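Moving my sewing things to Ukomdale

September 6, 2025

When we moved to Ukomdale in January, my sewing things came in four shopping bags and one old suitcase. I told my husband I would sort them in the first week. You can guess how this went. The suitcase stood behind the bedroom door until summer, and each time I needed a needle I bought a new packet.

What made me start again was a coat. My neighbour Jolene Dunstan had lost two buttons from it and asked if I knew a repair shop. I said I could do it myself, and then I spent a whole evening looking for navy thread. I had navy thread – I had five spools of it, all in different bags.

So I have begun to put small things with small things. Buttons are the hardest. My aunt Godelieve Van den Broek gave me hers when she stopped sewing, and she never threw one away in her life. First I tried to sort them by colour, but it was not practical, because when I mend a shirt I look for the size first. Now I sort by size and keep the matching sets together on a piece of thread.

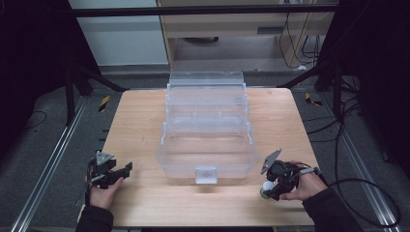 Thread I keep apart from buttons, and bobbins stay with the machine. Snaps and hooks can share a place, they do not get mixed up so easily. Pins I still keep in the biscuit tin of my mother, and this will not change.

The fabric is another story. I have a length of green wool which I bought for a skirt before my son was born, and he is now 23. Jolene says I should cut it or give it away. I think I will cut it this winter, if I find the pattern. It must be in the suitcase, under the curtain lining.

The coat has its buttons again, by the way. One is a little darker than the others.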